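Colored Block and Work Surface Project
Progress report to the Magagula fund, second period
Prepared by Pieter Prins, Gutley workshop
For the attention of Carolina Carrilho

1. Status

Block production is complete for the first batch. Finishing is complete except for the yellow blocks, which are being recoated. The tabletop and wall panels are installed. Storage is behind schedule and will carry over into the next period. Spending is within the approved budget, with one transfer between lines requested in section 7.

2. Blocks

The first batch consists of 395 blocks cut from beech supplied by Stametti. The order was for 400. Five blanks were rejected at the saw for end checks and were not replaced, as the batch size leaves enough spares in every color.

All blocks were cut from planed stock, sanded at two grits and eased on every edge by hand. The router was tried for the edges in the first week and dropped. It left burn marks on end grain that showed through the lighter colors, and sanding them out took longer than the hand work it was meant to save. Sheldon Thibodeau did most of the edge work and has written up the sequence so that the second batch can be done the same way.

Moisture content was checked on delivery and again before coating. Both readings were in the range given in the proposal. The stock was kept in the heated store between the two checks, stickered, with the ends sealed.

Size tolerance is the item that took the most attention. A stack made from blocks that vary slightly will lean, and the lean gets worse with each layer. The go/no-go gauge described in the last report is now in use for all three dimensions. Blocks that failed on one face were taken down to the next size where possible.

3. Paint and color

A water-based paint from Gistis was used throughout. It is applied in two thin coats with a light sanding between them. The green, red and blue covered well. The yellow did not. After two coats the grain still read through as a darker band, and a third coat built up at the edges and chipped when blocks were dropped into a bin. The yellow blocks have been sanded back and are being primed white before recoating.

Rub tests were done with a damp cotton cloth, 200 strokes per face, on samples from each color. No color transfer was found on the green or blue. The red left a faint mark on the cloth when tested the day after painting, and none when tested after a week. The drying time in the work instruction has been changed to seven days for all colors so that one rule applies to the whole batch.

Color samples are kept in a closed drawer with a painted chip from each can. Can numbers are written on the back of the chips. Jonatan Lindqvist keeps the drawer and should be asked before any new can is opened.

4. Work surface

The old surface had a gloss varnish that gave strong glare under the ceiling lights and let blocks slide when a stack was bumped. It has been replaced with a light tan wooden top with a flat finish. The top was checked for level along both sides and both diagonals after fixing. One corner was low and was shimmed from below. It was checked again two weeks later and had not moved.

The finish marks fairly easily. Dents from dropped blocks can be seen in low side light. They do not affect stacking and no repair is proposed. Cleaning is with a dry cloth only. Wet cleaning was tried on an offcut and raised the grain.

5. Wall panels

The back and side walls around the tabletop were specified as printed wood-grain panels in a dark pattern, in place of the plain white board in the original drawing. The change was agreed with Alby Hapeta before purchase. The cost was the same. The plain board showed scuffs within a few days in the trial bay, and pale walls made the lighter blocks hard to pick out at the back of the table.

Panels were cut at the bench and fitted dry before fixing. The seam lines in the printed pattern were used as a guide when setting the back wall. The side panels were cut slightly oversize and planed to fit, as the bay is not quite square. Aluminum posts and rails finish the corners and the edges of the top. Spare panel material is stored flat under the bench, enough to replace one side.

The current arrangement, with blocks out on the new top:
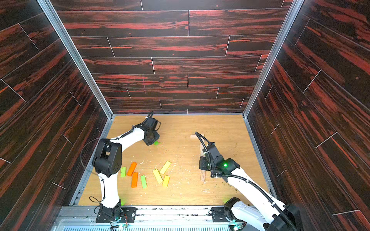 How should painted blocks be stored so that the paint doesn't stick or chip?

Keep them in shallow trays, one layer deep, in a dry room, and let the paint cure for at least seven days before any two painted faces are left touching.

6. Storage and sorting

The trays are the late item. The drawings are finished and the plywood is on site, but the cutting was put off to make room for the yellow rework. Blocks are in lidded bins for now, which is harder on the edges than the trays will be. Chipped blocks found at the weekly check are set aside in a marked box and touched up in one session at the end of the month.

Sorting is by size first and color second. The reverse was used at the start and gave bins with mixed sizes, and people went through several of them to find matching blocks for a base layer. The labels have been changed on all bins. The old labels should be thrown out if any turn up.

7. Budget

Timber and paint are on budget. Panels and fixings are on budget. Labor is over on finishing and under on storage, by similar amounts, and we request approval to move the unspent storage hours for this period to finishing. The total is not changed. The white primer was bought from the sundries line and no transfer is needed for it.

8. Next period

Recoat and release the yellow blocks. Target: end of December.
Cut and assemble 4 trays, then check the fit before cutting the rest.
Repeat the rub test on the red after two months of use.
Order beech for the second batch. Stametti has asked for longer notice than last time.
Re-check the tabletop for level after the heating season.

9. Decision needed

Approval of the labor transfer in section 7, in writing, before the tray work starts. Questions on finishing can go to Sheldon Thibodeau. All others should come to me at the Gutley workshop.

Pieter Prins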